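Dutine Opens Returns Room in Drimolcombe, Asks Public to Please Stop Using So Much Tape
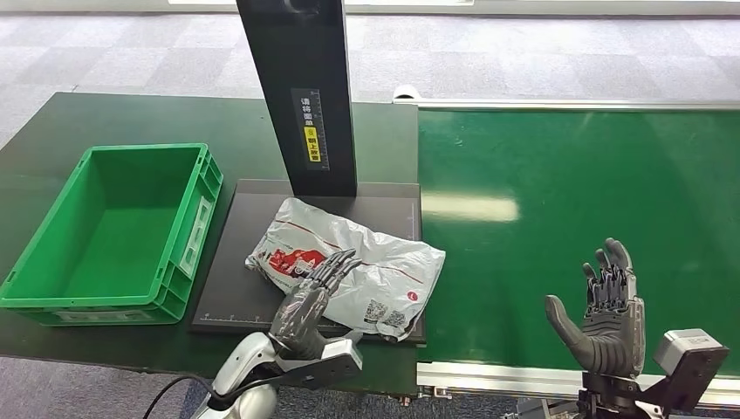 DRIMOLCOMBE, August 22, 2018 – Dutine, the mail-order clothing and housewares company, today opened a returns room at its Drimolcombe warehouse, giving a proper home to the sweaters, lamps and regrettable hats that customers send back. Until now, returns were handled at one end of the outgoing shipping floor, where they were sometimes shipped out again by people trying to be helpful. In the new room each parcel gets a spot on a green worktable, between a green plastic crate and whatever is coming next. A crumpled white mailer goes flat on the black pad, wrinkles and all, with the column standing over it and a ruler scale along the pad's lower front edge. The label on the column asks, in Chinese, that the shipping label be placed face up. The company has put the same request in English on its website, where customers are invited to think of it as advice for life.

The room has 41 worktables and can handle more than 2000 parcels a day. It was fitted out by Heffernan, a local firm best known for school cafeterias, which explains the very good floor drains.

Under the old system, a customer who sent back a pair of pants in January could expect a refund around the time shorts came into season. Dutine now plans to open and check each parcel within 4 working days of its arrival and to send the refund the day after that. The company admits this is not a thrilling number. It is, however, one the company believes it can meet, and past numbers were more thrilling.

"We spent years making it easy to buy things from us and almost no time making it easy to change your mind," the company said in a statement. "Our customers pointed this out, some of them in capital letters."

The sorting rules were worked out during a trial known inside the company as Drustodau, a name chosen in a meeting that had run past lunch. Parcels are checked in, opened and sent on to one of 5 places: back to stock, cleaning, repair, the outlet shelf or the shelf for things Dutine never sold in the first place. The last of these is busier than expected. Items held there during the trial included a casserole dish with its lid taped on, a library book and one roller skate. Owners may claim them by writing to the returns desk and describing the item – for the roller skate, please say which foot.

Customers do not need to do anything new. The return form is still the one packed with each order, and the original mailer can be used again if it will still close. Dutine does ask that the form go inside the parcel, that old shipping labels be covered or peeled off, and that tape be used in amounts suited to a shirt.

Returns mailed to the old address will be forwarded at no charge until the end of January. After that they will go back to the sender, who by then may have grown to like the hat.

About Dutine

Dutine sells clothing, bedding and small household goods by mail and online. Its main warehouse is in Drimolcombe. Questions about a return should be sent to the returns desk with the order number. Press questions should go to the press office, which cannot look up your refund but will be very sorry to hear about it.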